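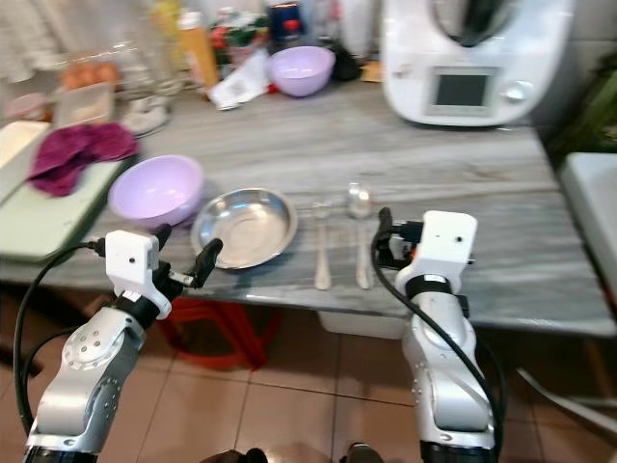 5 min read

Your first open-water swim

So you can swim a few laps without stopping and you've started eyeing off the bay every time you drive past it. Good on you! Open water is the most fun you can have in a pair of goggles, and if you're comfortable in a pool you're closer to ready than you think. A bit of preparation makes the first one a pleasure, so let's get you organised.

Pick your spot
Choose a patrolled beach or a lake with a marked swimming area, and swim parallel to the shore where you can still stand up. Go early. At Lallum, where our group swims, the water is usually flat as a plate until 9 am and choppy by lunch. Have a chat with the regulars before you get in (they love being asked), and find out where the current runs and where the boats go.

Never swim alone. If you haven't got a swimming mate, look for a local group. Most have a slow pod, and the slow pod is often the one having the best time.

What to bring
Goggles you've already worn in the pool
A bright cap – pink, orange or lime
A tow float, clipped around your waist
A wetsuit if the water is under 18 degrees or so
Anti-chafe balm for the back of your neck
A towel, a beanie and something warm to drink

Practise sighting first
There's no black line out there, so you need to look where you're going. Try it in the pool. Every six or eight strokes, press down lightly with your leading hand, lift your eyes just clear of the water, look forward, then roll your head to the side and breathe as normal. Keep the lift small. If your whole face comes up your legs will sink, and you'll feel it in your lower back by the end of the session.

Pick something tall to aim for, like a tower or a big Norfolk pine. Buoys disappear behind the smallest bit of chop.

Getting in
Walk in to your waist and splash your face and neck. Let some water down the front of your wetsuit. Your breathing will go a bit wild for a minute or two, so float on your back and blow out slowly until it settles. Don't start swimming before it does.

Then swim 100 metres, easy, and stop. Have a look around. Turn and swim back. Do that 5 times if you're enjoying yourself, with as much floating and gasbagging in between as you like. Şengül Öztürkmen, who leads our slow pod, has new people swap to breaststroke whenever they feel rattled, and plenty of them still do it a year later.

Getting out
Swim until your hands brush the sand, then stand up slowly, because you may be wobbly. Get dry and dressed straight away, top half first. You can keep cooling down for a while after you leave the water, so put the beanie on even if you feel terrific.

Where to from there
Add one or two lengths each time you go. By November you might fancy an event, and the Nondby swim is a beauty for first-timers: 1510 metres, one big triangle, with paddlers the whole way round. Start at the back and off to one side, let the keen ones go, and settle into your own rhythm. The sausage sizzle runs until the last swimmer is in!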